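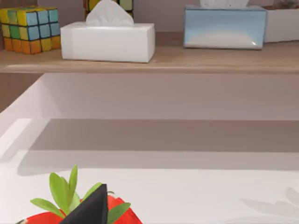

Chapter 4
Where Things Live: Storage and the Everyday Home

I grew up in a house with one good shelf. It ran along the hallway, and everything landed on it: keys, mail, a box of tissues, whatever toy or puzzle had been put down on the way to supper. My mother called it the parking lot. When I started studying how people furnish their homes, that shelf was the first thing I thought of, and I still think about it more than I probably should!

So this chapter is about storage, and mostly about the open kind. In Chapter 3 we looked at seating and how a room gets arranged around the people in it. Now we turn to the stuff. Where does it go, who decides, and why does the tissue box always end up next to something it has no connection with?

We'll begin with a household survey that Domnica Dobre ran over two winters. She visited 30 apartments and asked people to walk her through their rooms, naming each thing on every open surface and saying when they'd last picked it up. Her final list came to 1,505 objects. What I love about her notes (I've read them more times than I can tell you) is how often people were surprised by their own shelves. One man had forgotten he owned a barometer.

Dobre sorted the objects into two groups, which we'll borrow for the rest of the chapter. Resting objects stay put for months. Passing objects are on their way somewhere else — they just haven't gotten there yet. The line between the two is blurry, and Section 4.2 spends a good while on the blur.

After that we'll look at furniture makers. Van Beek sold deep closed cabinets for years before trying a narrow open shelf, and Tatu Kirui's interviews with the company's designers show how much arguing went into the depth of one board.

Before you read on, try something. Pick a shelf at home, write down what's on it, and put the list away until June. You'll need it for the exercise at the end of Section 4.5.

Key terms: open storage, resting object, passing object, shelf depth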